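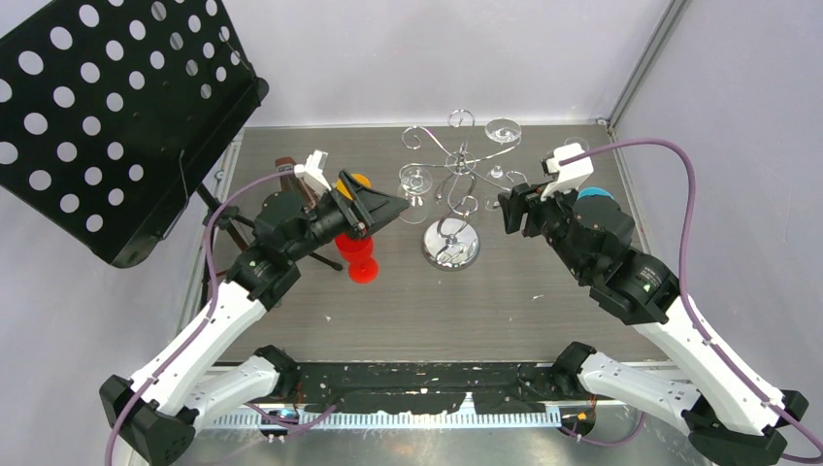
From: Duygu Ağca
Date: 14/07/2019
Subject: Re: Carer sessions at Wusthorpe, referral form

> The form still asks for a GP letter before the first visit.
> Is that meant? We have 7 families waiting and only two
> have a letter. Also, can a carer come alone?

The letter is no longer needed for the memory group. It was dropped in May, but the Wusthorpe copy of the form was not replaced. Please use version 10 and bin the older ones.

A carer may attend alone. Tick "carer only" in part 2 and leave the diagnosis box blank.

Places are capped at 24 per term across both sites. Dikance has filled its share, so new names go to Wusthorpe until the autumn. Sessions last 40 minutes, with tea afterwards for anyone who wants to stay.

Medication notes should not be sent to this list. Post them to the office or hand them in at the desk.

Duygu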